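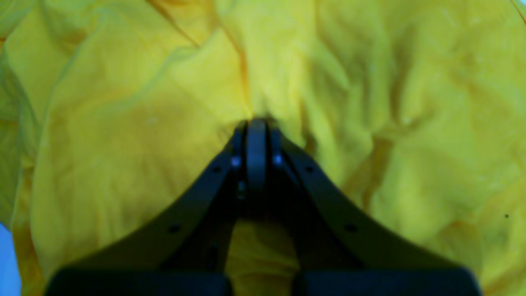 Juniper Tillman, Community Reporter
June 8, 2018

Yellow cloth is piling up again at the old Lorton hall in Briltthorpe

If you have walked past the Lorton hall lately and wondered why the lights are on so late, the answer is fabric, and a great deal of it. The Mahasneh Sewing Circle has started work on the banners and table covers for this year's Wonddale street supper, and the whole thing is going to be yellow from one end of the road to the other.

The supper is planned for September, which sounds a long way off until you talk to anyone who has hemmed for it before. Raghda Haddad, who started the circle in her own dining room and moved it to the hall when her family asked for their table back, told me she would have liked to begin in the spring. The cloth came late, though, and when it did come it had been stuffed into its boxes any old way and was full of creases.

"You open it up and it is all hills and valleys," she said, pulling a length over her knees to show me. "Pretty, yes. But you can't cut a straight line on a hill."

So the first job, and the one that has taken up most of the evenings so far, is plain old smoothing and folding. The pieces get shaken out, pressed with a damp cloth, and folded in half with the long edges together before anybody is allowed near them with scissors. Ayman Hakim does a lot of the pressing. He used to work in a dry cleaner's in Wonddale and he is particular about it, and he was kind enough to let me try one corner before he took the iron back (I had put in a new crease, right across the old one).

The color caused a fair bit of talk over the winter. Last year's covers were white, and anyone who sat near the lamb stew will remember how that went. Blue had its supporters, and so did a dark red that Imad Daher still brings up whenever there is a lull in the conversation. In the end it was the yellow that won, a good bright one that goes pale like lemon where the light catches it and turns closer to mustard down in the folds. Imad has come around to it a little. He says it will look fine with the lanterns lit, and that he will wear his red shirt.

There are 2880 feet of hem to sew all told, according to the sheet pinned up by the door, and three sewing machines to do it on. One of those is Raghda's own, an old heavy thing that she carries in from the car herself and won't let anybody help with. The napkins are being done separately, 1000 of them, mostly by people who would like to be useful but would prefer to do it at home in front of the television, and I can't say I blame them. A bag of squares, cut and ready, can be picked up from the hall on any sewing evening.

The money for the cloth and thread came from the spring bake sale and the raffle, which brought in $3,632 between them. Fares Zoubi, who is looking after the supper as a whole this year, said that will also pay for cord, grommets and the hire of a ladder, with something left over for coffee. He was very pleased about the coffee. The banners will hang across the street between the bakery and the shoe repair shop, the same as before, but a bit higher this time on account of the delivery trucks.

I stayed longer than I meant to, as I always seem to do there. Somebody had brought date cookies, the radio was playing low in the corner, and the talk went from bobbins to grandchildren to whether the bakery has changed its flour (opinion is divided, and rather strongly). A couple of the newer members had never threaded a machine before this month, and they were getting along nicely with a patient neighbor on either side.

The circle would love more hands, and you don't need to know how to sew. Pressing, pinning, folding and snipping threads all need doing, and there's a kettle to keep filled. If you have a steam iron that doesn't spit, Ayman would be especially glad to meet you. Come to the side door of the hall, as the front one sticks, and bring a cushion if you plan on staying, for the chairs are hard. Anyone with long straight pins to spare can leave them in the tin on the windowsill.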